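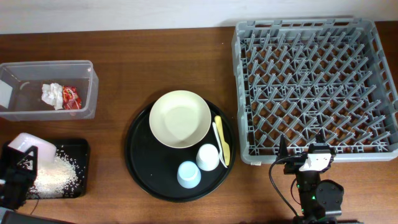 By Meinir Landeg

Students at Cetham College are spending the spring term teaching a pair of robot arms to clear up after a meal. The table-clearing project, led by instructor Carys Jenkins, asks each team to handle three jobs: food scraps, trash and dishes bound for the rack.

Every team must record 100 practice runs before its final trial, which lasts 30 minutes. "Rice is harder than cups," Jenkins said. "The students learn that in the first week."

Enrollment stands at 40. Final trials will be held in Gwilliam Hall in May.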